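Workshop Notes: The Arm Meets the Orange Tub

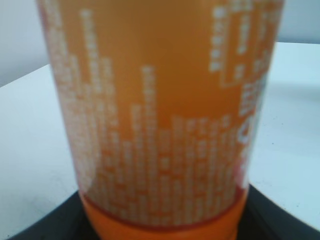
The orange container on its black base, from the wrist camera.

So the arm has eyes now! I spent most of November 2024 at the back bench in the Osbridge shop getting a little camera onto the wrist, and I'm pretty pleased with myself. The small print is still a blur that close up (I need to play with the focus ring), but the orange shows up great against the white table, and color is all my code looks for at the moment.

Next job is the grip. Loretta Strickland lent me a spare servo, and Despina Stefanou talked me out of gluing the fingers and into using screws, which I'm already grateful for. The plan is to pick the container up, move it 5 inches to the left and put it down standing. I've set aside an evening for that and will probably need three.

I've spent $525 on the whole build so far, motors included, and my spouse has seen the receipts.

If you have an old desk lamp with a bendy neck that you don't want, please leave it on my shelf. I'd also love a short USB cable, the shorter the better.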